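Your questions about the Skorkholm toy swap

Updated Tuesday, October 11, 2022 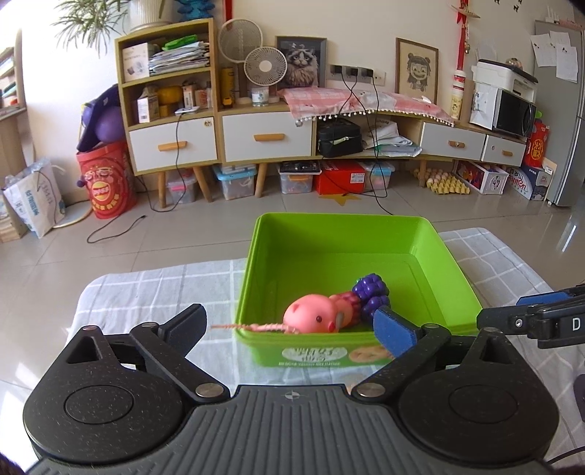 I get asked the same handful of things every time a swap comes round, usually by text while I'm trying to make tea, so I've finally put the answers in one place. If yours is missing, ask me at the door and I'll add it!

How does it work?

You bring toys your children have finished with, we give you a token for each one, and you spend the tokens on whatever takes your fancy. No money changes hands. I started it with Ehsan Azimi after we both tried to give the same wooden garage to each other (long story, it lives at his house now).

Do I have to bring something?

Nope. Everyone gets 2 tokens at the door, whether you've come with a carload or with empty hands. Please don't feel awkward about it, plenty of people come just to look the first time.

What sort of toys do you take?

Nearly anything clean and in one piece. Jigsaws are welcome, but do put them together at home first. Someone once brought in a 1000 piece harbour scene and we found the hole in the sky the hard way. Board games, dolls, trains, bath toys, dressing-up clothes, all lovely.

And what don't you take?

Car seats, cot mattresses, anything with a frayed flex, and slime. I will not be moved on slime.

How should I clean plastic toys?

Warm water and a squirt of washing-up liquid does for most of them. Leave them out overnight to dry, especially anything hollow, or you'll be pouring murky water into somebody's handbag. For soft toys I use a pillowcase with a knot in it and a cool wash.

My toddler puts everything in her mouth. Is there a section for under-threes?

Yes, on the mats by the piano. Chun-yin Liao looks after that bit and she's very strict about small parts and long strings, so if she hands something back to you it's nothing personal. Check things over yourself at home too, please, we're parents and not a testing lab.

Can I reserve something?

Sorry, no. We tried it last March and spent the whole afternoon guarding a scooter.

Where are you, and can I park?

The Makris Rooms, up the slope from the library. There's parking behind, but it fills up early. The 272 bus stops right outside and the driver will usually help with a pushchair.

What happens to the leftovers?

We keep a few boxes for next time and the rest goes to the Remano playgroup, who are always after duplo and picture books. Odd bricks come home with me. My hallway is a disgrace.

Can I help?

Oh, please do! Setting up starts an hour before the doors open, and there's cake for anyone who carries tables.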